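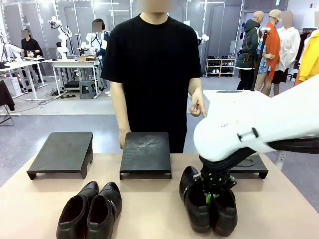 How Does a Football Team Get Four Chances?

When you watch American football for the first time, it can look like a big pile of people who fall down and stand up again. But there is a plan in it, and the plan is easy to learn. The most important word is "down."

What is a down?

A down is one try. The team with the ball gets four tries to move it ten yards. Ten yards is 30 feet, a bit less than the length of a school bus.

If the team moves the ball ten yards or more, it gets four new tries. This is called a first down. The fans like it very much and they make a lot of noise.

What does "third and 6" mean?

You will hear the announcer say things like this. The first word tells you which try it is. The number tells you how many yards are still needed. So "third and 6" means: this is the third try, and the team must go six yards more.

Let us take a game between two youth teams, Cadcombe and Toltcombe, on a Saturday morning. Cadcombe has the ball. On first down, the runner Évan Bouvier carries it four yards. Now it is second and 6. On second down, the quarterback throws the ball but his friend does not catch it. The ball goes back to the same place, and it is third and 6.

Then Évan runs again, and this time he goes 31 yards! That is much more than six, so Cadcombe has a first down.

What happens on fourth down?

This is the last try, and the coach must choose. The team can kick the ball far away to the other team. This kick is called a punt. If the team is close enough, it can kick the ball between the tall yellow posts for three points – this is a field goal. Or it can be brave and try to get the missing yards. If it fails, the other team takes the ball right there.

Trygve Backlund, the coach of Toltcombe, tells his players to look at the sideline before every play. There stands a person with a pole, and on top of the pole is a number from 1 to 4. It shows which down it is.

Words to remember

Down: one try with the ball.
First down: the first of four tries.
Punt: a long kick to the other team.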